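4. Inflating the balls

This section covers the hand pump and the inflatable balls supplied with the Jolgate activity set. Read section 3 (Unpacking and sorting) before you begin. The parts for the other activities can stay in their bags until you reach the section that deals with them.

Last revised: Jan 28, 2020

4.1 What you need

The ball to be inflated
Hand pump with hose
Needle adapter
A clear table or bench at a comfortable working height
A small dish of water

The needle is the part most easily lost. Return it to its bag whenever the pump is put away. Replacement needles can be ordered from Quansah by quoting the part name and the colour of your pump.

CAUTION: The needle has a narrow tip and is a small part. Keep it away from children under 3 years.

4.2 Preparing the table

1. Move the bagged parts to the back of the table. Leave enough room in front for the ball, the hose and the full stroke of the pump.

2. Wipe the surface. Grit under the ball will scuff the printing.

3. Find the valve. It is a small round hole set into the surface of the ball, and on a patterned ball it can be hard to see. Turn the ball slowly under a good light until you find it.

4. Turn the ball so the valve faces the side you will pump from.

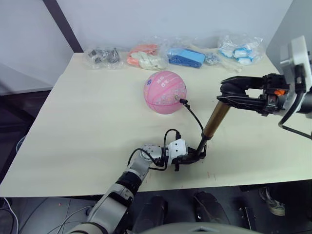 NOTE: Balls are packed flat or partly inflated, depending on the size. A ball that has been stored in an unheated shed or garage should be left indoors for 2 hours before it is inflated. Cold rubber is stiff around the valve and can split.

4.3 Fitting the needle

1. Screw the needle adapter onto the free end of the hose. Finger-tight is enough. Do not use pliers.

2. Dip the needle in the water. Do not use cooking oil, petroleum jelly or detergent, which will harden the valve over time.

3. Hold the ball steady with one hand and push the needle straight in with a slow, even pressure. If it will not go in, take it out, wet it again and start over.

4. Check that the hose runs to the pump in a loose curve with no kinks.

CAUTION: Never push the needle in at an angle. A bent needle can pierce the bladder, and a pierced bladder cannot be repaired.

4.4 Pumping

1. Take hold of the lower part of the pump in one hand and the upper end in the other. The pump may be used upright or on a slant, whichever suits the height of your table.

2. Work the pump in full, steady strokes. Short, quick strokes heat the barrel and put very little air into the ball.

3. Keep the hose slack while you pump. If it pulls tight, the needle will be levered sideways in the valve. Move the ball closer and carry on.

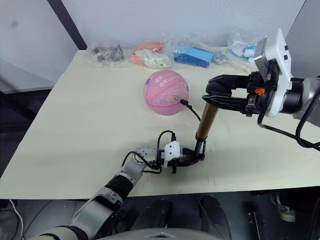

4. Stop from time to time and press the ball with your thumb. It should give slightly and spring back.

5. If you have a pressure gauge, follow the figure printed beside the valve. Where no figure is printed, go by the thumb test.

6. When the ball is firm, hold it still and draw the needle straight out. A short hiss is normal.

CAUTION: Do not use a service station air line or a tire compressor. Both fill far too quickly for a ball of this size.

4.5 Checking for leaks

1. Put a drop of water over the valve and watch it. A bubble that keeps growing means the valve is not sealing.

2. Wet the needle, insert it and remove it again. This will often reseat the valve.

3. If the leak continues, set the ball aside and contact Quansah, attention Imogen Whitlock, with your proof of purchase.

4.6 Putting the pump away

1. Unscrew the needle adapter and dry it with a soft cloth.

2. Push the pump fully closed.

3. Coil the hose in a wide loop. Do not wrap it tightly around the barrel.

Continue to section 5, Setting out the activity parts.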